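Falten, prüfen, weitergeben: Wie die Textilausgabe Valtlow mit Jeans umgeht

Interview vom 2026-04-02

Die Textilausgabe Valtlow nimmt gebrauchte Kleidung entgegen, sichtet sie und gibt sie gegen einen geringen Betrag an Haushalte im Einzugsgebiet weiter. Im vergangenen Jahr gingen 3.000 Kleidungsstücke durch die Sortierung, ein erheblicher Teil davon Jeans. Für die Reihe «Arbeit am Material» sprach die Redaktion mit Noémie Cordier, die den Bereich Sichtung und Faltung leitet, sowie mit mehreren Beschäftigten der Einrichtung.

Am Anfang des Gesprächs steht die Frage, weshalb eine Ausgabestelle überhaupt eine eigene Anleitung für Jeanshosen benötigt. Cordier verweist auf den Platz. «Ein T-Shirt verzeiht nahezu alles. Denim trägt auf. Wird eine Hose ungenau gefaltet, kippt der Stapel, und am Abend liegt die Hälfte auf dem Boden», erklärt sie. Bis zum Dezember habe jede Kraft nach eigener Gewohnheit gefaltet. Seither gelte eine gemeinsame Arbeitsanweisung, die intern unter dem Namen Titent geführt wird und vier Schritte umfasst: auslegen, Beine aufeinanderlegen, Schritt einschlagen, zum Bund hin falten.

Der erste Schritt werde regelmäßig unterschätzt. Die Ware komme selten glatt auf den Tisch, meist liege sie zusammengeknüllt neben anderen Stücken, und wer sofort zu falten beginne, falte die Knicke mit ein.
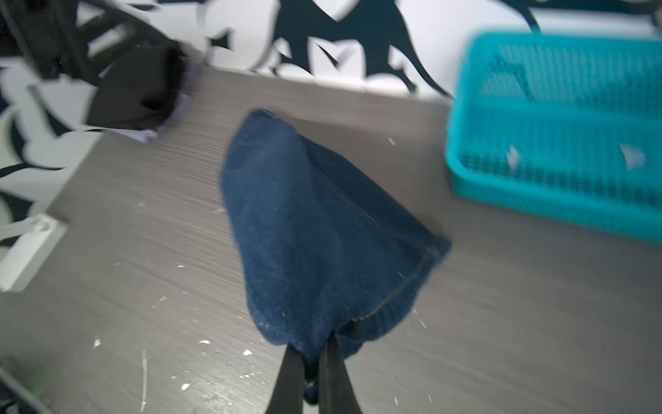
«Wir greifen ein solches Bündel grundsätzlich an einer Stelle, die Halt gibt, am Saum oder am Bund, und lassen das übrige Gewicht nachkommen», führt Cordier aus. Wer in der Mitte zufasse, ziehe den Stoff nur zu einem neuen Knäuel zusammen. Die Seitennaht diene dabei als Orientierung: Verlaufe sie gerade von oben nach unten, liege auch das Bein gerade. Dunkle Ware werde zudem auf Fusseln geprüft. Man bürste sie vor dem Falten ab, da sich anhaftende Fasern später in die Stapel übertrügen. Die Körbe auf den Sortiertischen stünden ausschließlich für Kleinteile bereit und würden am Ende jeder Schicht geleert.

Auf die Frage nach dem Zeitaufwand antwortet Cordier zurückhaltend. Eine Vorgabe je Stück bestehe nicht und sei auch nicht beabsichtigt. Gezählt werde allein der Bestand, und dieser habe am Stichtag 151 Jeans betragen, von denen 96 bereits in die Regale der Ausgabe eingeräumt gewesen seien. Der Rest habe noch der Sichtung bedurft oder sei zur Ausbesserung zurückgelegt worden.

Die Ausbesserung erfolgt in Zusammenarbeit mit der Nähwerkstatt Barbier. Dorthin gelangen Hosen mit offenen Säumen, ausgerissenen Gürtelschlaufen oder durchgescheuertem Schritt. Eine ausgefranste Kante allein gilt nicht als Mangel. «Der Saum ist die Stelle, an der man das Alter einer Jeans am ehrlichsten abliest», so Cordier. «Sind beide Stepplinien vollständig, geht das Stück in die Ausgabe, auch wenn die Kante Fasern zeigt. Ist eine Linie unterbrochen, geht es zu Barbier.» Geprüft werde stets an beiden Beinen und auch auf der Innenseite.

Umstritten war nach Auskunft der Einrichtung längere Zeit die Frage, in welche Richtung die Beinöffnungen auf dem Tisch zeigen sollen. Die geltende Fassung der Anweisung lässt dies offen. Verlangt wird lediglich, dass die Beine deckungsgleich liegen und die Säume sichtbar bleiben, bis die Prüfung abgeschlossen ist.

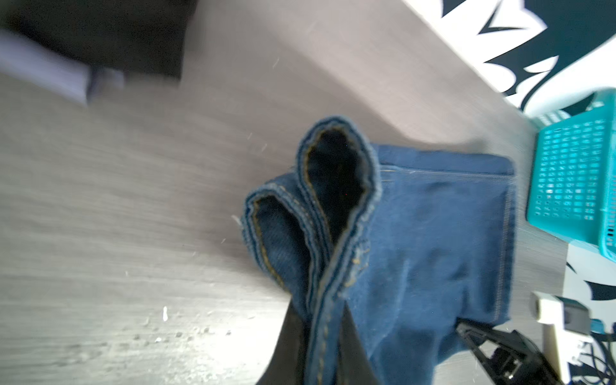

Ganz zufrieden sei sie mit dieser Offenheit nicht, wendet Lenuța Mihăilă ein. Wenn am Nachmittag die Schicht wechsle, finde sie angefangene Hosen in jeder denkbaren Lage vor und müsse sie zunächst drehen, ehe sie weiterarbeiten könne. Sie würde es vorziehen, wenn die Öffnungen immer von der arbeitenden Person weg zeigten. «Das wäre ein einziger Satz in der Anweisung», sagt sie. Cordier hält dem entgegen, dass Linkshänderinnen und Linkshänder im Team anders arbeiteten und eine starre Regel ihnen den Ablauf erschwere. Man habe vereinbart, den Punkt bei der nächsten Überarbeitung erneut aufzurufen.

Einigkeit besteht dagegen in der Behandlung des aufgeschlagenen Saums. Umgekrempelte Hosenbeine werden vor dem Falten vollständig heruntergeklappt. Andernfalls entstehe am unteren Ende ein Wulst, der sich durch den gesamten Stapel abzeichne. In der umgeschlagenen Kante sammelten sich außerdem Sand und Flusen, die bei der ersten Durchsicht leicht übersehen würden.

Einen weiteren Abschnitt des Gesprächs nimmt die Lagerung ein. Die Einrichtung verwendet das offene Regalsystem Ellow, dessen Fächer auf die gefaltete Breite einer Erwachsenenhose eingestellt sind. Die Stapel werden mit der Faltkante nach vorn eingeräumt, damit sich ein einzelnes Stück herausziehen lässt, ohne dass die darüberliegenden verrutschen. Größenangaben stehen auf einem Streifen am Fachboden. Angeheftete Zettel an der Ware selbst hat man aufgegeben, nachdem wiederholt Nadeln im Stoff verblieben waren.

Zur Frage der Taschen äußert sich Cordier ausführlich. Jede Tasche werde von Hand geleert, auch die kleine Münztasche, und zwar im ausgebreiteten Zustand. Gefunden würden Kassenzettel, Münzen, gelegentlich ein Schlüssel. Wertgegenstände würden verzeichnet und verwahrt. Nieten und Knöpfe prüfe man bei derselben Gelegenheit auf festen Sitz, denn ein gelöster Knopf lasse sich im Haus ersetzen, eine ausgerissene Niete hingegen nicht.

Das Glattstreichen geschieht mit der flachen Hand, vom Bund zum Saum. Gebügelt wird in Valtlow nicht. Leichte Knitterfalten gelten als unerheblich, solange der Stoff an den Rändern aufliegt und sich keine Ecke einrollt.

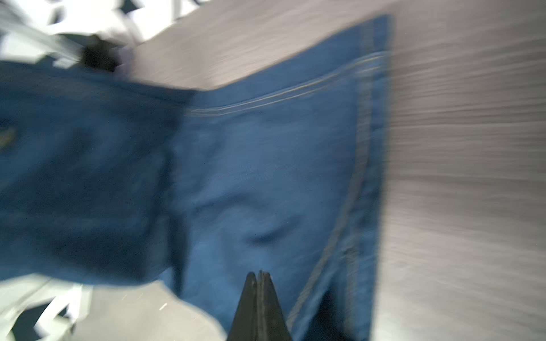

Man könne es mit der Sorgfalt auch übertreiben, gibt Gavin Innes zu bedenken. Eine Hose, die am nächsten Vormittag ohnehin auseinandergefaltet und anprobiert werde, müsse nicht auf den Zentimeter genau liegen. Ihm sei wichtiger, dass die Größen stimmten und niemand vergeblich suche. Doaa Mahrous widerspricht in diesem Punkt: «Die Leute merken, ob etwas hingelegt oder hingeworfen wurde. Das hat mit Achtung zu tun, auch wenn das Stück nur wenig kostet.»

Cordier möchte beide Haltungen gelten lassen. Die Anweisung sei als Mindestmaß gedacht, und wer darüber hinausgehen wolle, dürfe dies tun, sofern die Annahme nicht ins Stocken gerate. Für die kommenden Monate kündigt sie eine Ergänzung für Jeansjacken und Latzhosen an, die bislang hängend gelagert werden und entsprechend viel Stangenplatz beanspruchen. Erste Versuche hätten gezeigt, dass sich Latzhosen gut falten ließen, wenn die Träger zuvor nach innen gelegt würden. Bei Jacken sei man noch nicht so weit; der Kragen bereite Schwierigkeiten.

Die Arbeitsanweisung liegt am Empfang der Textilausgabe zur Einsicht aus. Anregungen nimmt der Bereich Sichtung und Faltung schriftlich entgegen.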